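**Progress report, May 28, 2023 - Vitthorpe craft room**

The grant paid for 17 places on the jewelry course, and all are filled. Ngozi Adeyemi teaches, and Hammad Ghauri orders supplies. We have spent $3,177 so far, mostly on cord, beads and tools.

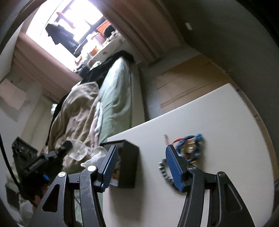
Storage is the next job. Members leave their pieces out between classes and they get mixed up - the beaded bracelet and the blue braided cord should each have a labeled tray. Four trays are on order, to be paid from the balance.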